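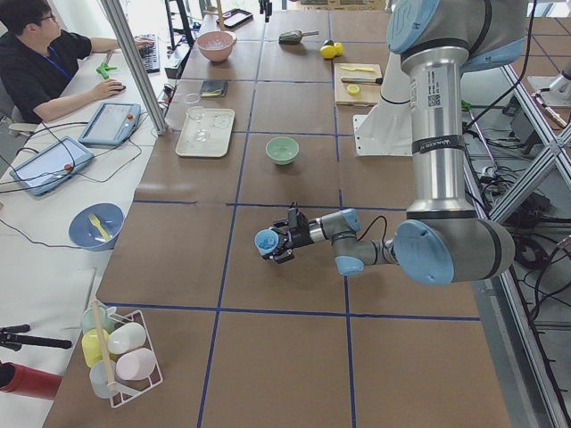 How far ahead can you cut lemons for drinks? I go with an hour at most. After that the edges dry out and the slices curl.

I've been putting together a cold drinks station for small gatherings and a few people asked how I lay it out, so I'll post it as a thread.

First, the board. A light wooden cutting board, one knife, one peeler. I peel before I slice. Trying to get a strip of zest off a cut lemon is a mess.

I keep two lemons and a lime whole until someone wants them. Limes go brown at the cut faster than I'd like.

Ice goes in a bowl, and the bowl gets its own spot away from the board. I used to keep them side by side and ended up with lemon seeds in the ice.
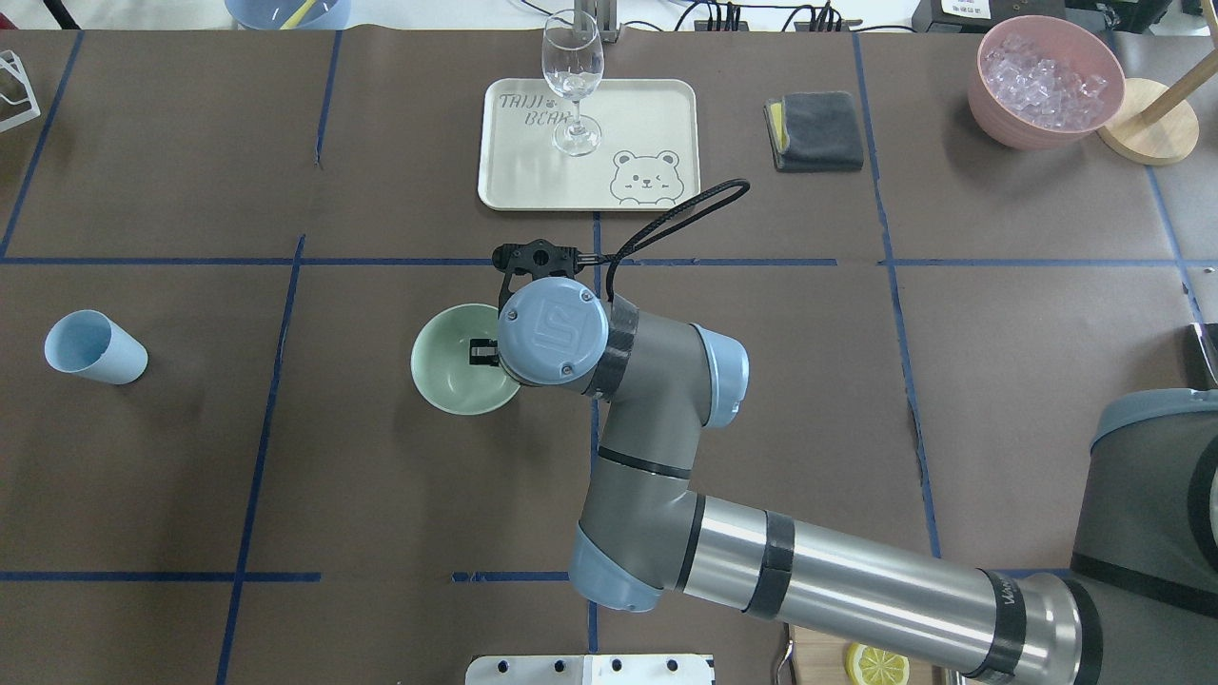

A wide bowl is better than a deep one. With a deep one you're digging by the second round and your knuckles get cold.

Use a metal scoop. A glass dipped into ice can chip, and then you have to throw out the whole bowl.

Glasses stand on a tray. One tray means one trip to the sink. Mine is cream with a bear on it and says TAIJI BEAR. Renu Rastogi has asked me for it twice. She can't have it.

Keep a folded cloth next to the tray. Dark gray doesn't show much. I wash it after every use.

Quantities for one pitcher of lemonade: 45 ml lemon syrup, 155 ml lemon juice, 400 ml cold water, 300 g ice. Syrup first, then juice, stir, then water. Ice last.

The syrup I buy is Clelau. Gernmont is fine too, but it's sweeter, so use less.

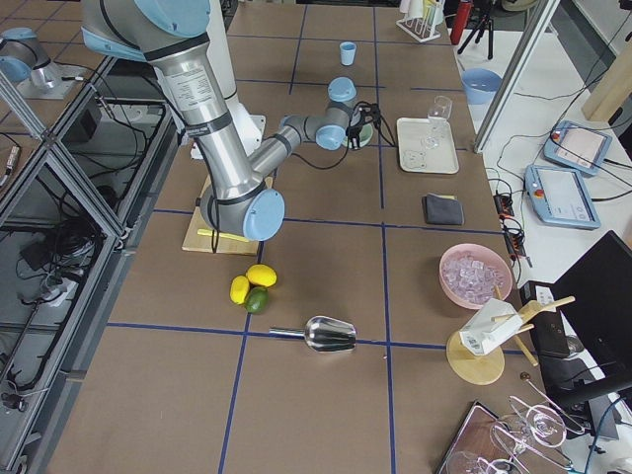 Put the ice out last. I set up everything else, then open the freezer when the first person is at the door.

Kusum Tomar asked about plastic cups. I use them for kids and for tasting. They tip over easily, so fill them halfway.

At the end, the board gets washed first, then the scoop, then the glasses by hand. Leftover ice goes in the sink.

Next thread is iced tea, probably in July.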